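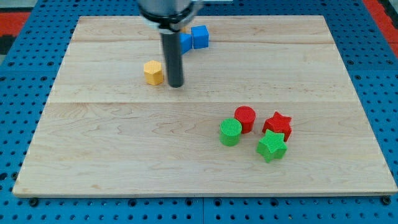 Can a robot tidy up a kitchen or a workshop yet?

Parts of it, slowly, and mostly in rooms somebody has set up for it first. I'd hire one to move boxes all night. I wouldn't let it near my sink.

OK, so these are my notes for unit 6, cleaned up a bit (my handwriting at the board was awful, sorry!). We spent most of the hour on pushing, which I love, and which the textbook skips in half a page. Say your arm has a plain rod on the end and no fingers at all. It can still sort blocks on a board, cylinders with cylinders, stars with stars, just by nudging. But a cube pushed off center spins away, and a cylinder standing on end slides off sideways if you hit it a hair wrong. You do this with crumbs and the edge of your hand and never think about it!

Then we got to the Skarberg log. 3,564 pushes, all on a flat surface, and I asked you to sort the failures by cause. Please keep "didn't see the block" apart from "saw it, pushed it badly". Half the class mixed those up last time, and the fixes have nothing in common.

Shop floor versus home: Olholm feeds its parts in one way up, and that does a huge amount of the work. Your junk drawer doesn't.

For next time, read Pešek, chapter 8, and skip the proofs. Pick one chore you did this week and write down every contact your hands made (mine was folding a towel, and I gave up at 11). Bring it on paper, the Idbridge upload page is down again.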